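Renzo Fontana keeps his gripper fingers in an old biscuit tin, and when I got to his place he had tipped the whole lot out on the kitchen worktop so I could have a rummage. Some were rigid, some bent alarmingly when you squeezed them, and a couple had been chewed through by a hinge that had been put in the wrong way round. "That one's my fault," he said, holding up the worst. "I was following my own drawing."

I'd come to talk to him and Ewan Kerr about the comparison they've been running since the start of January. If you read my piece on cheap arms last year you'll know Ewan already – he was the one who wouldn't let me touch the Jorken until I'd taken my watch off. The two of them have worked together on and off for 5 years, mostly on picking things up, and they disagree about nearly everything except tea.

The question they set themselves sounds simple enough. If you want to teach an arm to handle household stuff, and you're going to do it by having a person go round doing the job with a gripper in their hand and a camera on top, which gripper should the person be holding? They had three to choose from. There's the Stalutell, with long linked fingers and a soft pad on each. There's the Pasis, shorter and stiffer with a parallel action, and there's one that Renzo built himself and refuses to name (Ewan calls it the Goodall, after the street the workshop is on, and it has stuck).

"People get very excited about arms," Ewan told me. "I like arms too. But you can spend months choosing an arm and then put any old thing on the end of it, and the end of it is the bit doing the touching."

I asked whether the human hand doesn't cover up for a bad gripper. I had a go with the Pasis myself and within a few minutes I was doing all sorts of daft things with my wrist to get it round a jam jar, and I did get it round in the end, so surely that counts as a success?

Renzo laughed at this for quite a long time. "It counts as a success for you. Then you give it to the Jorken and the Jorken hasn't got your wrist."

This is why they write down the ugly ones. Every pick gets a mark for whether it worked and another for whether the person had to contort themselves, and it's the second mark they argue over. Ewan is strict. If your elbow goes above your shoulder he puts a cross, no discussion. Renzo thinks that punishes short people, and he had a point, I thought, because I'm not tall and my own page was a sea of crosses.

So far they've logged 331 picks by hand, and Ewan had the sheets in a ring binder with the corners going soft. The Stalutell has had the most goes, mainly because it was the first to arrive. I wanted a winner, obviously, and I pushed a bit. Ewan wouldn't give me one. Renzo gave me one straight away.

"Stalutell for round things, no contest," he said. "The pads give a bit. You put a round thing in a stiff gripper and you've got two thin lines of contact, one on each side, and it rolls. Then you squeeze harder and it shoots off across the room. We've had that. We've had it go under the wardrobe!"

"Once," said Ewan.

"Twice. You were out."

Round things are what they keep coming back to. I'd assumed the nasty objects would be floppy or very small, and those are bad too, but a cylinder lying down on something soft turns out to be a proper little pig of a problem. The soft surface sinks when the fingers press on it, so the thing you're reaching for moves down and away just as you get to it. On a hard bench you can slide a fingertip along until it meets the side. On a quilt the fingertip snags. They spent a whole afternoon doing nothing but lying-down pots and cans, and Renzo reckons he learnt more from that than from a fortnight at the bench.

"Everybody tests on a bench," he said. "Lovely flat bench, lovely grey mat. Who keeps their things on a grey mat?"

The cameras came up next, and here they got quite heated. The current setup has a very wide lens looking down over the fingers. Ewan likes it wide because you get the room as well as the object, and he says that helps when the software has to work out how the hand has moved. Renzo complains that everything he cares about ends up in a small patch in the middle. He would like a second camera down by the pads, and he has drawn a bracket for one. It adds 90 grams. Ewan picked up a bag of something from the shelf to show me what that feels like at the end of your arm after an hour, and I have to say I was on his side by the time I put it down.

"You get tired and you get sloppy," Ewan said, "and then what you're measuring is how tired you are."

"So have a biscuit," said Renzo.

They turned a laptop round at this point so I could see what they meant about the view.

Round things on a quilted cloth, with the blue pads open: 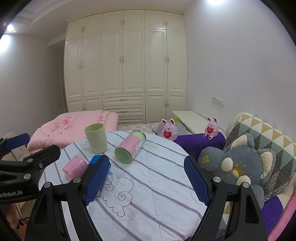
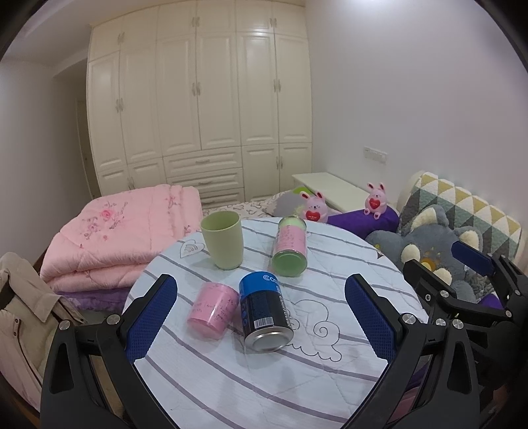
Renzo's other bugbear is opening width. He'd like it as wide as he can get, so that you can come down over an object without lining up too carefully first. Ewan's worry is that wide fingers hit the neighbours. If you've got two cans close together and you want one of them, you have to get a finger down the gap, and a chunky pad won't go. They tried shaving the pads thinner and the grip suffered. They tried a narrower tip on one side only, which looked ridiculous and worked rather well, but they haven't put enough picks through it for Ewan to let it into the binder.

I asked what happens to all of this once the sheets are full. The next stage is the Jorken, which sat in the corner with a tea towel over it the entire time I was there. They'll fit each gripper in turn and run the same jobs, with the same objects, and see how well the marks from the hand trials predict what the arm can manage. Ewan has planned 295 runs and has a spreadsheet to prove it. Renzo thinks they'll know the answer well before that and should stop when they do.

"He'll want to stop at the point where he's winning," said Ewan.

"Naturally."

What surprised me was how much of the talk was about dull stuff. Screws, for instance. The pivots on a linked finger work loose, and once they're loose the tips don't meet properly and all your careful numbers go wobbly without you noticing. They now check them before every session with a driver that lives on a string by the door. Pads wear as well, and dust gets into the texture, so they wipe them down and note when they last did it. Ewan showed me a week where nobody had, and you could see the drops creeping up the page.

I also wanted to know about money, as several of you wrote in to ask after the last piece. Neither of them would be drawn on what the Stalutell cost them, but Renzo did say that if you're starting out at home you should print your own fingers first and buy later. You'll break them and it won't matter, and you'll find out which bits of the shape you care about. He offered me a pair out of the tin. I took the bendy ones, against Ewan's advice, and they're on my desk now holding up a postcard.

The arm runs should be done by 31st January if the Jorken behaves. I've asked to come back for the last few, and Ewan says I can as long as I leave the watch at home.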